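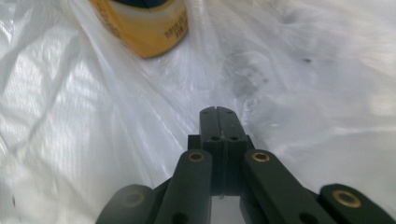
Norbert Čierny replied: Hi, thanks for getting in touch with Garley support. Before we send anyone out, could you tell me whether the oven cuts out on every setting or only with the fan on? And does the clock go blank as well?

Morning Norbert, thanks for coming back so quickly! It's only with the fan on. The clock stays lit, the light inside stays lit, and then everything that makes heat just packs up. I set it to 225 for my usual rye loaf (400 g flour, the Jollska recipe, if anyone there bakes) and it was lovely until some 45 minutes in, when I noticed the crust was still the colour of putty. The dial still said 225. My old oven thermometer, which I trust more than the dial, said a good deal less.

Model is the Trenberg built-in, the one with the drop-down door. I can't read the serial number without taking the bottom drawer out, so bear with me on that.
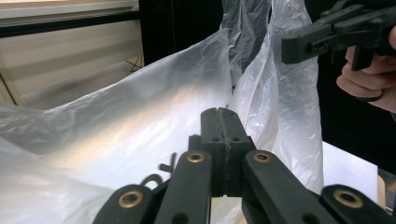

Anyway, things I've tried so far. I switched it off at the wall and left it off all night. I cleaned the door seal, which was disgusting, I'll admit, there was old cheese in the corner. I took the racks out and ran it empty with the fan on, and it did exactly the same again. Then I ran it on top and bottom heat without the fan and it was good as gold, baked potatoes and everything.

Update, same evening: got the drawer out (there was a cake tin behind it I'd given up on years ago!) and I've put the serial number in the form. I also rang Polák, who fitted the kitchen, and the chap there thought the fan might be running slow and the oven shutting its own heat off to protect itself. He wouldn't swear to it over the phone. It does make a sort of tired humming noise, now that I listen for it.

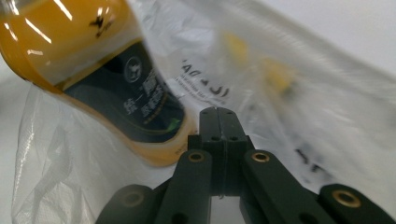
And the fan doesn't carry on after I turn the oven off, either. It used to whirr away for ages and drive the dog mad. Is that part of the same thing, or a second fault? I'd like the engineer to bring whatever he needs in one go, as last time it took 2 visits to change a hinge.

Wednesday is fine for me, any time after lunch. Parking is easiest round the back, by the garages. I won't use the fan setting until then, though I may do another loaf on the ordinary heat, because shop bread is doing my head in.
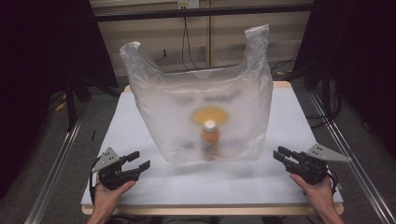

Attachment 4: small bottle in a carrier bag, on the table

Status: waiting for engineer. Fan motor requested.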